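Carnet de camp, avril

Le matin

Réveil à 5 h 30, pesée avant de boire quoi que ce soit. Il me reste 2 kilos à perdre avant le combat au Lendadex et je préfère les étaler sur la semaine. Échauffement à la corde, puis 10 rounds au sac, les derniers en fausse garde. La hanche gauche tire encore quand je monte le genou. J'ai mis du chaud dessus après la douche.

Petit déjeuner : flocons d'avoine, deux œufs, café sans sucre. J'ai répondu au mail de Sutach pour les protège-tibias. Ils demandent 163 euros la paire, c'est trop cher, je garde les anciens. J'ai aussi rangé un peu la chambre et fait une lessive.

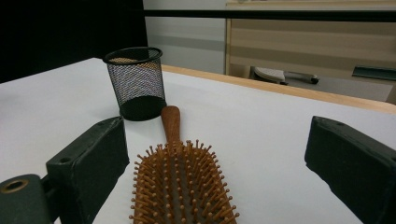 L'après-midi

Sparring à la salle Isah, gants de seize onces, casque. Premier round mauvais, je reculais en ligne droite et je me retrouvais contre la cage. Ensuite j'ai travaillé les sorties d'angle et c'était mieux. Au sol, j'ai perdu le dos une fois sur une amenée ratée. À revoir demain avec le coach.

Le soir

Visionnage de la dernière soirée Plustorik, où combattait mon adversaire. Il lance toujours son low kick après le jab et laisse la main droite basse. Noté dans le cahier.

Dîner léger, poisson et 300 grammes de courgettes. Étirements. Extinction à 22 h.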